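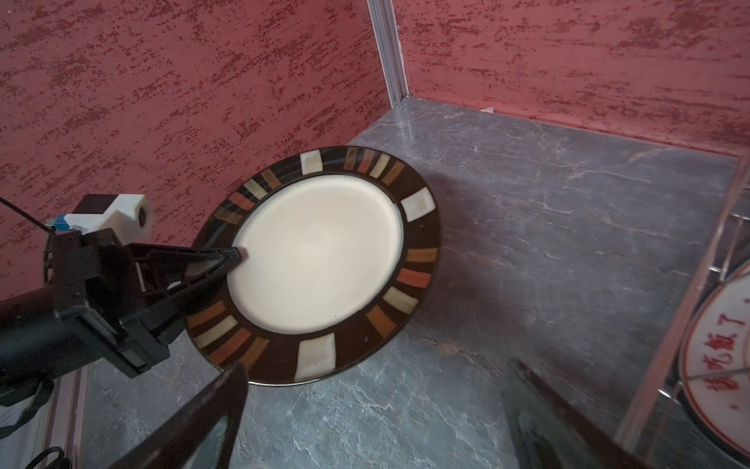 Dinner plate with a glazed block border in cream, rust, tan and amber.

Call for participants: Card Design Panel, winter intake
Werkska Paper Crafts, Vunstead

Werkska Paper Crafts invites applications from card makers who wish to join its Card Design Panel. The panel tests new stamp sets, dies and ink pads before they go on sale, and makes finished cards for the Werkska website and the shop in Vunstead. There are 13 places in this intake. Applications from people who have never had work shown in public are welcome.

What panel members do

Members receive one parcel of materials each month for the length of the term. The first parcels will be sent out in November. Each parcel contains at least one unreleased stamp set, a selection of card stock and a short brief setting out the theme. Members are asked to make three finished cards from each parcel and to write 200 words on how the materials behaved: whether the stamps gave an even print, how the ink dried, how the card stock took folding and cutting. Plain comments are preferred. Faults should be reported even when they did not affect the finished card.

The themes for this intake are winter birds, thank-you cards, borders and repeat patterns, and cards for new neighbours. The borders theme uses the new Feteo block stamps, a set of small rectangles which may be printed in rows, in rings or as single panels. Members may add materials of their own to any design, provided that the Werkska product remains the main part of the card.

Cards are posted to Werkska at the end of each month in the prepaid envelope supplied. They are photographed for the website and kept on display in the shop until the end of the term, after which they are returned to the maker on request.

Who may apply

Applicants must be aged 18 or over and must have a postal address in the United Kingdom. They should have made cards by hand for at least one year and should own basic tools, including a paper trimmer, a set of clear stamping blocks and a scoring board. A die-cutting machine is useful but is not required – please state on the form whether you have one, so that the right parcel can be prepared.

Current members of another company's design team may apply if that company agrees in writing. Staff of Werkska and members of their households may not take part.

Terms

The term runs for four months. This is a voluntary role and does not create a contract of employment. Members keep all materials sent to them and receive a discount on orders placed through the shop during the term. Postage is paid by Werkska in both directions.

Unreleased products must not be shown online, at craft groups or at fairs before the release day given in the brief. After that day members are free to show their work wherever they wish. The maker keeps the rights in each design. Werkska asks for permission to use photographs of the cards on its website and in its printed catalogue, with the maker's name beside them.

A member who is unable to complete a month's work should write to the panel office as early as possible. One month may be missed without loss of place.

How to apply

Applications should be made by post or by email and should include:

The completed application form, available from the shop counter or from the panel page of the website
Clear photographs of four cards made within the past year, of which at least two must use stamping
A statement of no more than 800 words describing your work, the methods you use most and any you would like to learn

Please do not send original cards at this stage. Designs copied from classes or kits should be marked as such, and may make up no more than one of the four.

Applications must reach the panel office by 27 October 2025. Applications are read by Fenna Vandenberghe, Panel Organiser, together with the shop's buying team. All applicants will receive a written reply, whether or not a place is offered. Those not selected may ask to be placed on the reserve list for the spring intake.

Postal applications should be addressed to the Panel Organiser, Werkska Paper Crafts, Peeters Yard, Vunstead. Large-print copies of the form and of the monthly briefs can be supplied on request.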